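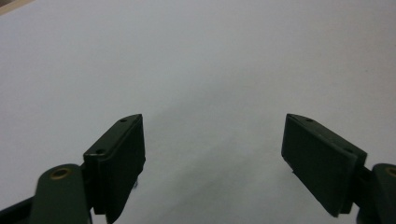 Search stories, authors, tags
Search
Advanced

The Datum

The benchmark at Cirdale was a brass bolt set in the third step of the old customs house, and Ximena Lagos had been sent to find out how far it had sunk.

She had the last survey sheet in a plastic sleeve. It gave the height of the bolt to the nearest millimeter, along with the initials of the man who had measured it and a note that the wind had been from the east. The wind mattered because the harbor pushed up against the town in an easterly, and the clay under the customs house took up water and lifted. A careful surveyor wrote that down. Most did not.

She set the tripod on the quay and leveled it. The instrument was a Mansilla, older than she was, with a focusing ring that stuck in cold weather. The office had newer ones. She had asked for this one by its serial number, and the storeman had handed it over without looking up.

The method was simple. One starts from a point known not to move, in this case a rivet in the granite at Hestwood, on the hill. One carries the height down the road in short steps, reading a staff behind and a staff ahead, until one reaches the point in question. Then one turns and carries it all the way back. The two runs should agree. The amount by which they fail to agree is called the misclosure, and it is written at the foot of the page.

Her misclosure was 19 millimeters.

That was not an acceptable figure. On a line of that length she was allowed 5. She checked the arithmetic, sitting on the step beside the bolt, and found nothing. She checked the staff readings for a transposed digit. She tested the instrument by the two-peg method on the flat part of the quay, and it was true.

She ran the line again the next morning, starting before the buses. She used different turning points and changed the order of the staves. Her assistant, a student from the college, held each staff with both hands and did not talk. The misclosure was 19 millimeters.

"It's the same," the student said.

"It's the same amount," Lagos said. "Write down the wind."

The wind was from the east.

She sent the student home at noon and took the bus up to Hestwood by herself. The rivet was in an outcrop behind the chapel, under a cast iron lid. She lifted the lid and looked at the rivet for some time. It was a plain rivet with a domed head. Every height in the district had been taken from it, including the drains, the sea wall and the floor of the hospital.

She put the staff on it and set up 3 meters away, between the rivet and a second mark that the original party had cut in the chapel wall as a check. The difference between the two was printed on the sheet. She read it. It agreed. She waited an hour and read it again, and it had changed by 2 millimeters. After another hour it had come back.

She knew of no procedure for this. The manual had a chapter on unstable marks, but an unstable mark was one that moved relative to a stable one, and the chapter assumed that a stable one could be found. She read it through on the bus – it was four pages – and then read the chapter after it, on the care of tripods.

The form had a box for the height of the Cirdale bolt and a smaller box for remarks. In the first box she put the mean of her two runs. In the second she wrote: Wind east. Hestwood breathing. She looked at the word and thought of the man with the initials, who had closed his line to within a millimeter in the same wind, and who must have known by the second day what figure the office wanted.

She crossed nothing out. She signed the form, dated it November 3, 2025, and put it in the tray for Mindinik, where the district office was.

The reply came in May. It asked her to confirm the wind.

Comments

tidegauge: Worked in leveling for a long time and the bit with the two pegs is right. You'd want more than one check mark at Hestwood though. Any office would have put in several.

Maren K.: I had to look up misclosure. Good word. Did the old surveyor fake his numbers or not?

halfpast: @Maren K. I read it as yes, he fudged it. The wind note was his way of telling whoever came next.

tidegauge: @halfpast Could be. Or he got lucky between gusts.

Oslet: Wanted another page after the reply.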